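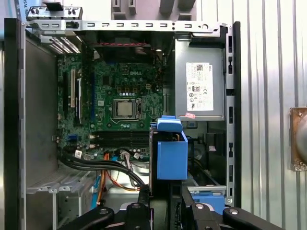
Hendex says it will have 300 second-hand desktop computers cleaned, tested and back in use across Fanarness by the end of the school year. So far it has finished 38.

The company, which took over the old Riedl carpet showroom on Harbour Street in the autumn, was given the machines by the district when the council offices and the two secondary schools moved to laptops. It is being paid to turn them into working computers for households that don't have one. The contract was presented in February as a way to save good equipment from the scrap container and to save the district money. Whether it does either is hard to tell from the papers published so far.

The work itself is simple enough to follow. A tower comes off the pallet, goes down on its side on a bench, and the side panel comes off. The cooler is lifted away from the processor, the old thermal paste is wiped off, and fresh paste goes on before the cooler is screwed back down. Memory is taken out and tested. The hard drive is removed and wiped, or destroyed if it won't wipe. The fan is cleaned, the clock battery on the board is changed, and if the machine starts and stays running overnight it gets a sticker and moves to the other side of the room.

"It isn't glamorous and we never said it was," said Domenica Koller, who runs the Harbour Street site for Hendex. "A lot of these spent years under a desk next to a radiator. You take the side off and there's a carpet in there."

Koller says a straightforward machine takes her staff under an hour of hands-on time. Asked why, in that case, the pile waiting is still so much bigger than the pile done, she said the first batch had included a large number with failed power supplies, and that the firm had spent weeks waiting for parts. The firm would not say how many were written off. It would say only that "the majority" were repairable.

That is a looser word than the one used in the council chamber, where members were told that nearly all of the machines were in working order when they were switched off for the last time. Both statements can be true, I suppose. A computer can work on the day it is unplugged and refuse to start after a winter in a storage unit by the ferry ramp, where these were kept. But the cost estimate was based on the first statement, and it doesn't seem to have been looked at again.

Rahel Eder, who sits on the council for the harbour ward and voted for the scheme, said she wasn't worried yet.

"People want it to go faster, I want it to go faster," she said. "We have families here where three children share one phone for homework. If it takes until summer to sort that out, then it takes until summer."

She accepted that she had not visited the workshop. She said she planned to.

The bigger doubt is about what people will be getting at the end of it. The towers are old. Several on the benches this week were of the sort with an old-style PCI slot still on the board, a type of connector that most buyers of a new computer will never have come across. Hendex plans to fit each one with a solid-state drive and 4 gigabytes of memory and to load a free operating system, as the hardware is not approved for the current version of the one most people know.

Four gigabytes will do for letters, email and one or two web pages. It is not a lot for a video lesson with a shared document open alongside, which is what the schools now ask of pupils. Koller said the firm had tested the set-up with the school's learning site and found it "perfectly usable". She did not have the results to hand and had not sent them by the time this was written.

Vinzenz Eberhard, who repaired computers in Fanarness for many years before he closed his shop on the square, is less easily pleased. He has no quarrel with reusing old machines and still keeps two of his own going. His objection is to the sums.

"If you've got a good one, put a drive in it and hand it over, lovely," he said. "But when you're buying a power supply and memory and a drive, and paying somebody to fit the lot, then you have to ask what a newer second-hand one costs. They're cheap. Offices throw out much better ones than these every week."

He also raised the matter of electricity. A full-size tower with an older processor draws more power than a laptop doing the same job, and the bill goes to the household, which in this case has been chosen for being short of money. The scheme's published summary has a paragraph on carbon saved. It has none on running costs. Eder said this was a fair point and that she would ask.

Then there are the things that don't come in the box. Each household is to receive a tower, a keyboard, a mouse and a power lead. Screens are listed as "subject to availability". The district had plenty of monitors, but a good share of them were kept for use with the new laptops, and Hendex says it is still collecting others from businesses on the mainland. A tower without a screen is no use to anyone, and of the machines finished so far, fewer than half have left the building.

One that has is in the flat of Bohdan Yurchenko, a kitchen worker at the ferry hotel with two sons at the lower school. He got a full set, screen included, and speaks well of it. The boys use it every evening and it starts quickly. He had some trouble with the printer he already owned, which it would not recognise, and was told on the phone that printers were not covered.

"It was free and it works," he said. "The printer I can live without. My older one says it's slow with the maths program, but he says that about everything that isn't a game."

He was also asked to sign a form agreeing to return the computer after two years if requested. He didn't know why anyone would want it back by then. When I put this to Hendex, the answer was that the equipment formally remains the district's. The district's press office said that its understanding was that ownership passed to the household on delivery. One of them will have to be wrong before a machine breaks down and somebody has to decide who pays to fix it.

On data, the firm's answers were better. These were office and school machines, and some will have had personal details on them. Koller showed me the log in which each drive is entered by serial number with the method used to clear it and the initials of the person who did it. Drives that can't be wiped are drilled through and kept in a locked cabinet until they are collected. The entries I looked at were complete. It would be good to see somebody from outside the company check a sample, and at present there is no arrangement for that.

The model for all this is Plesholm, whose own scheme is mentioned five times in the Fanarness proposal. It is said there to have placed 500 computers with families and pensioners. Maja Ostrowski, who managed it until last summer, confirmed the figure but asked that it be read with care, as it covered a longer period than people tend to assume and included laptops given by a single employer.

"The desktops were the hard part," she said. "They take up space, people in small flats don't want them, and quite a few came back to us. By the end we were using the worst ones for spares and nothing else. I told Fanarness that when they rang."

She said Plesholm had got its best results from something that cost very little, a drop-in session at the library where people could bring a machine that was playing up and have it looked at the same afternoon. Some 4 in ten of the problems were sorted out at the table, by her recollection, and most of those had to do with passwords. No such session is planned for Fanarness. Koller said she would be open to it if the district wanted to add it to the contract, meaning if the district wanted to pay for it.

The district has so far declined to give the cost per finished computer, saying it would be misleading at this stage. That may be so. The rent on Harbour Street, the van and the wages are the same whether a few towers go out of the door or a great many, and an early figure would look bad. But it is also the only figure that would let anyone compare the scheme with simply buying newer used machines, and residents were promised a value-for-money report in its first quarter. That quarter has gone.

Eder said the report was being drafted and would go to members before it was made public. She could not give a date.

Households on the waiting list can check their place by calling in at the Harbour Street workshop on Thursday between 2pm and 6pm. The door is at the side, through the yard, and the bell does not work, so knock. Anyone with a spare flat-screen monitor and its cable can leave it at the same address during those hours. Hendex asks that people do not bring printers, tube televisions or old towers of their own.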